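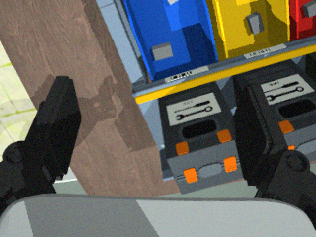 Section 4: Hanging the Radwood wall rack

Okay, the fun part! If you followed Section 3, your rails are cut and your wall is marked, and you've swept up (I never do, and I always regret it). I've put up a fair number of these racks in my own shop and in Firnholm, where the walls are old brick and fight you the whole way. Brick people, grab the masonry plugs from bag 2. Everybody else can leave that bag shut.

You'll want a drill, a level, a pencil and the Gremby brackets that came in the flat box.

1. Hold the top rail against your pencil line, 54 inches off the floor. Shorter folks can drop it a bit, it's your rack.

2. Mark the screw holes through the rail, then put the rail down. Please don't drill with it propped on your shoulder like I did my first time.

3. Drill the pilot holes. On drywall, every hole has to land in a stud.

CAUTION: Check for pipes and wires before you drill. If the bit suddenly goes easy where you expected wood, stop and look.

4. Screw the rail on loosely, starting in the middle and working out to the ends. Lay the level on top, nudge it until you're happy, then tighten everything up.

5. Hook the brackets over the rail with the lip facing the wall. You should hear a click. No click usually means the bracket is upside down (they look almost the same both ways, which drives me nuts).

6. Set the bottom rail under the brackets and repeat steps 2 to 4.

7. Slide the shelves in and push each one back until it stops.

Note: The rack is good for 300 pounds spread across all the shelves. Heavy stuff goes down low. Paint cans on the top shelf are a bad plan, and yes, I've cleaned up that mess.

Note: If you bought the Kashindye hooks, put them on before the shelves go in. Doing it afterward takes forever and you'll skin your knuckles.

8. Wait 10 days, then go back over every screw with a hand screwdriver. Mine always take another quarter turn, and more than that in January when the heat's been running and the wood has shrunk.

Bins and labels are in Section 5.

Last updated 2021-08-08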